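Clip-on reading light

A clip-on reading light is a small portable lamp that attaches to a book, an e-reader or an e-reader cover and lights the page without lighting the room. Most models have one to four light-emitting diodes, a flexible or hinged neck, and a spring clip lined with soft material. Power comes from button cells, AAA cells or a built-in rechargeable battery.

History

Early book lights used small filament bulbs and ran down a set of batteries in a few evenings. White diodes replaced bulbs in most products once they became cheap enough. E-readers without a lit screen created a second market, and several makers sold lights shaped to fit the edge of a reader. Demand from this group fell after front-lit screens became common. Clip-on lights remain in use with paper books, sheet music and older readers.
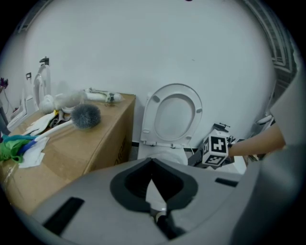 Construction

The clip must hold firmly without marking the cover. On the Grakton design, drawn by Simão Falcão, the jaws open to 14 millimeters, enough for a hardcover board and a bundle of pages. The neck is a steel coil in a rubber sleeve. Necks of this kind loosen with repeated bending, usually at the point nearest the clip.

Some lights have a flat clear panel in place of a neck. The panel lies on the page and spreads light from diodes along one edge. It gives even light but has to be lifted at each page turn.

Light output and battery life

Output is commonly set in two or three steps. The Druvura light runs for 20 hours at its lowest step on a full charge. Its battery is rated at 600 milliamp-hours and cannot be replaced by the user. Heavier batteries extend running time but make a paperback tip forward - a common complaint in buyer reviews.

Color temperature varies by model. Cool white light gives strong contrast on paper. Warm or amber light is often preferred at night, and many newer products let the user switch between them.

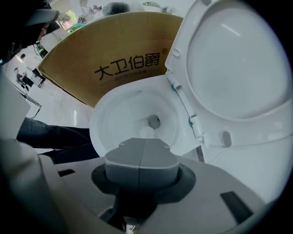
Glare is a separate matter from brightness. On glossy paper or a glass-fronted tablet, a light mounted at the top center reflects toward the reader. Moving the clip to a corner and lowering the head reduces this.

Testing

There is no single test method for the product class. Nathalie Paquette and Tzu-hsuan Tsai proposed a simple procedure at Ornunbridge in May, in which the clip is opened and closed 1,000 times and the grip is measured before and after. A revised version dated 6/20/22 added a neck-bending test.

See also

E-reader cover
Headlamp
Book stand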